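Student arm project: is "it learned to push blocks" worth anything if the blocks never really move around?

Posted by Areeba Swati in School & Club Robotics
February 3, 2020

I help out with an after-school robotics club and I need a second opinion before I make myself unpopular. One of our teams is doing a project they call Gresto. An arm with a plain rod on the end is supposed to push colored blocks around a board when you type something like "push the red star next to the green cylinder." No gripping, just shoving. They trained it on runs they drove by hand, 219 of them, and they plan to enter it in a regional showcase in July.

Their write-up says the arm "understands shape and color." I don't buy it yet. When I watch a session it looks to me like it has learned a few favorite pushes and gets lucky when the sentence happens to match.
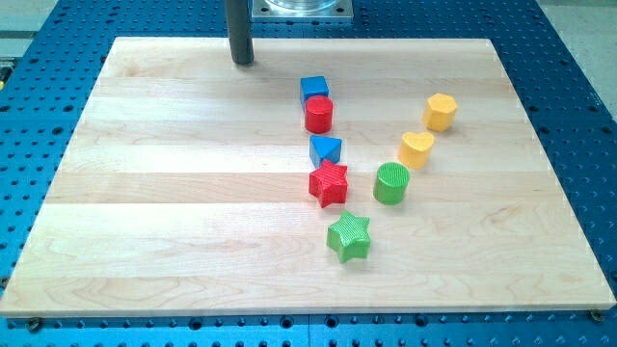
My problem is with how they test it. The team writes its own test sentences, after the blocks have been set out, and I think that makes it very easy to write sentences the arm will do well on. Take a board like the one in this post. Everything is in the middle and toward the right, and the whole left half of the wood is bare. The blue cube is right by the rod, so if somebody types "push the blue cube" and it pushes the blue cube, what did we learn? I could get the same result from a script that pushes whatever is closest. The red star is touching the blue triangle, too, so a sloppy shove could move both of them and I'm not sure what they would write down.

I asked how many of the test sentences failed and was told "hardly any." I asked to see the list and there isn't one. They keep a tally on paper, passes only.

Am I being unfair to a bunch of tenth graders? And if I'm not, what is a fair test that they can run in an afternoon without special gear? We get the room for 3 hours at a time and setup eats into that.

Ehsan Ghumman

You're not being unfair. I've judged a couple of these showcases and "understands" is the word I circle first. A judge who has seen more than one of these projects is going to ask exactly what you asked, and it's a lot nicer to hear it from you in the spring.

What I'd have them do:

Write the sentences first and seal them. Somebody outside the team should do it, a parent is fine. Then set the blocks out. If a sentence can't be done on that layout it gets skipped, and the skip gets written down.

Run the dumb version next to it. Your script idea is a good one, and they should really build it. Nearest block, push it, done. Score both on the same layouts. If the trained one doesn't clearly beat the script, they have found something out and they can say so on the poster.

Use the pairs. Your set has two stars, a red one and a green one. Put them down, ask for one, then put everything back the same way and ask for the other. If it goes for the same star both times, it isn't reading the color word. Same deal with the red and green cylinders. This is the test I'd care about most and it takes very little time.

Use the bare side of the board. If all the hand-driven runs had the blocks bunched up on the right, I would expect trouble on the left. I might be wrong about that, but I'd want to see it.

Decide ahead of time what counts. Did the right block move, did it move toward the right place, did anything else get bumped. Score those separately. A passes-only tally is useless, so throw it out and start over.

Don't expect a great number. The team I mentored (Bromov, same kind of rod pusher) went from "works nearly always" to losing to the nearest-block script on their first honest try. There was some sulking. Their poster got better.

Leone

Just get more data. 219 is tiny, ours didn't do anything useful until we had way more than that. Also check your lighting, shadows messed up our color stuff for weeks.

Areeba Swati

Thanks Ehsan. I'm taking the two stars test in next session and I'll ask my sister to write the sentences. Leone, they may well need more data, but I'd like to know what they have before they spend another month driving the arm by hand. Will check the lights.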